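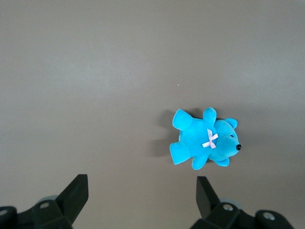 What is plush fabric made of?
Mostly polyester these days. Older plush was silk, wool or mohair on a cotton backing, and some makers still use mohair for collector pieces.

Plush (textile)

Plush is a cloth with a cut pile, longer and less dense than velvet. Used for toys, upholstery, slippers, coat linings, theater seats. Name comes from French peluche.

Structure

Two parts: a ground cloth and the pile standing up from it. Ground can be woven or knitted. Woven plush is stiffer, holds its shape, mostly goes to furniture. Knitted plush stretches, so it suits toys and clothing. Pile yarn is looped through the ground, then the loops are cut and the surface brushed and sheared to an even height. Heat sets the lay of the pile in polyester types.

Pile has a direction. Stroke it one way and it looks pale, the other way and it looks deeper. Cutters have to lay all pattern pieces the same way or the finished seams show a color change. This wastes cloth, especially on small peices.

History

Silk plush was the expensive kind, worn as coats and later used for top hats. Wool plush went into railroad cars and parlors. Mohair plush took over for toys in the early twentieth century, then rayon, then synthetics after the war. The Sakalauskas mill at Prurkeo ran 80 looms at its height, 93 if the sample shop is counted, and wove mohair plush only. Switched to knitted polyester late. Closed soon after.

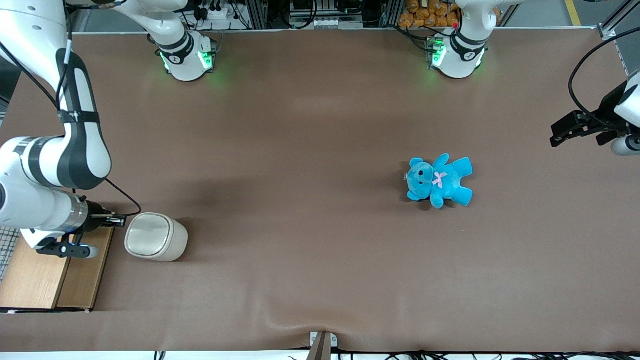 Mills that made the switch early did better, as knitting machines turn out cloth far faster than a plush loom and need fewer hands. The Plisalon works bought circular knitters secondhand and kept going on slipper lining. Its pattern book lists 1287 shades, many of them near duplicates.

Care

Polyester plush: cool wash, gentle cycle, air dry. Hot dryers fuse the tips and leave it crunchy, no fix for that. Mohair should be surface cleaned only. Brush when dry, with the pile.

Flattened pile on chairs can often be lifted with steam held well off the surface. Not on silk.

Related fabrics

Velvet: shorter, denser pile. Velour: usually knitted, short pile, stretchy. Minky: a soft polyester plush sold for baby blankets. Brirkex: trade name for a 100 percent polyester long pile cloth, discontinued, still turns up at remnant sales and is often mislabeled as fake fur.

See also: Chenille, Corduroy, Terrycloth, Pile (textle)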